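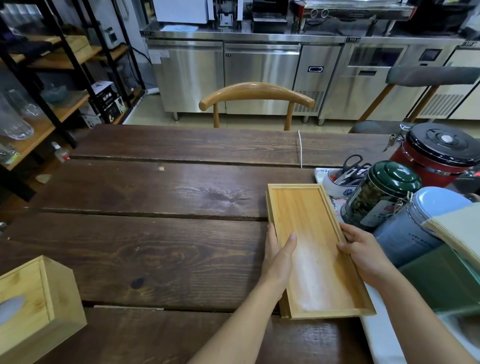 May 18, 2018

Trays, second batch. Got through 17 of the 20 before lunch, the rest are still in the crate from Herkley. Same pale wood as the first lot, shallow, raised edge on all four sides.

The whitish patch on the floor of the tray, low down in the middle, is what Khang asked about. Tried a damp cloth and then a bit of oil on a corner of the worst one. The oil darkened the wood round it and left the patch looking lighter, so no more oil until Huệ has had a look. Fine paper next, along the grain only.

Rims are fine. Two had a rough spot underneath, sanded and put back in the stack.

Checked for rocking on the plank table first, which was daft with those gaps between the boards. Did them again on the steel counter by the coffee machine – all flat except one, some 2 mm out at a corner. Marked it in pencil.

The tea tin and the red canister can stay where they are, I only need the left half of the table. Scissors go back in the blue-and-white cup, please.

Vinh to ring Herkley about the patch and ask if the July lot is from the same boards.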